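A morning with the rulebook at Kragh

The visitor rules at Kragh's test lab in Cesden run to 10 pages, and you are asked to initial every one of them before you get a lanyard. I initialled page 8 twice and was sent back to the counter to fix it, so I can report that somebody reads them.

Our group had come up on the early bus from Gastside for the lab's standards day, Monday, March 18, 2019. We were promised robots. We got an hour of slides first, most of them on the colour of floor tape. Yellow means a person may walk there. Red means a person may walk there once the arms are stopped and the log is signed. There was a long and surprisingly bitter question from the back row about what orange tape would mean, and the answer was that there is no orange tape.

Jae-hoon Ra, who wrote most of the house code, then took us through to the benches. The task on the go was office supplies: pick up, hold, pass across, put down. His rules for it fit on one laminated sheet. One arm moves at a time. The receiving arm waits with its jaws open until the giving arm has come to rest. Warning labels face the operator and are replaced once they can't be read from the stool.

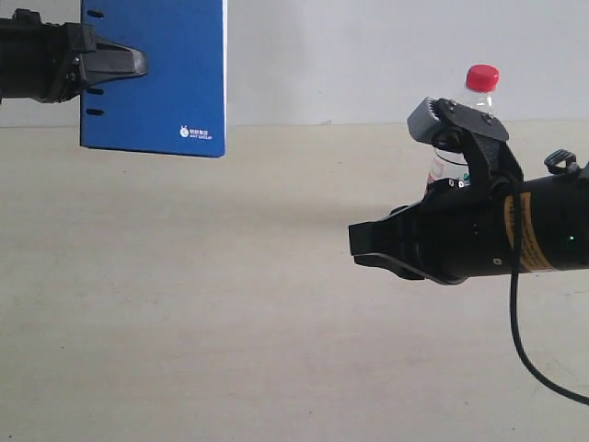

A blue folder held up by the left gripper, with the right one waiting its turn.

I asked about drinks on benches, having initialled something on the subject. Jae-hoon said that clause was under review, in the voice of a man who has reviewed it before.

The part I'd pass on to anyone running a smaller shop is the logbook. It's paper, it lives on a string, and every stop gets a line, including the dull ones. Entry 2930 reads "sneezed, hit stop." The lab also retires its finger pads after 2000 grips whether they look worn or not, and the old ones go in a biscuit tin labelled Rorier, after the project that wore out the first set.

Lunch was sandwiches, served well behind the yellow tape. The next standards day is in July. Bring your own pen, as the one at the counter is also on a string, and the string is short.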